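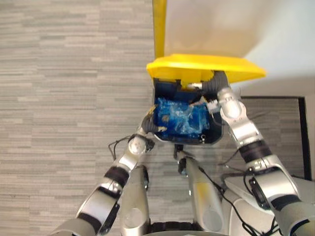

Bin station, lid up, both arms at the bin.

Wurnham Building Services
Robot Cleaning Round: Walk-Through Checklist, Selitz Office Floor
2/27/25
By the day shift lead, Wurnham
13 shares | 2 comments

Thank you to everyone who gave up part of a break to go around with me. I've left my comments in at full length, so please bear with me.

1. Carpet clear along the robot's route: OK
Chair mats are back where they belong. The desks by the window still had a bag strap on the floor, and I moved it myself.

2. Arm cables checked for snags and rubbing: OK, WATCH
They hang in loops near the carpet, so whoever opens up in the morning should look them over before the first round. Please don't tuck them under anything.

3. Bin lid opens all the way and stays back: OK
I tried it by hand several times. If you find one that sags, put a tag on it and tell me, and we'll do that bin the old way until it's fixed.

4. Gripper fingers clean, rubber not split: OK
Wipe with the damp cloth only. The spray we use on the desks is too strong for it.

5. Liner seated, no sharp items in the bag: NEEDS WORK
We used to feel a broken mug through the bag and stop. Now that falls to the people at the desks, so I've asked Drirkham for a sign at each station.

6. Staff stay 2 steps back while the arms are moving: NEEDS WORK
I know, I know, we all want to reach in and help! Use the stop button first, every time.

7. Job sheets updated for the new round: OPEN
Emptying bins was some 2 hours of the evening shift. Those hours are going to the kitchens and glass doors, which have been begging for them, and no one's pay changes. Several of you told me your backs are happier. A couple of you miss chatting with the late desks, and I'd like to find a way to keep that.

Next full walk-through is in July, with the Weerasinghe building added.

Comments (2)

eveningcrew_b: Can item 2 go on the opening sheet too? I never see this page before I start.

thirdfloor desk: We do miss the chats! Come by anyway when you do the doors.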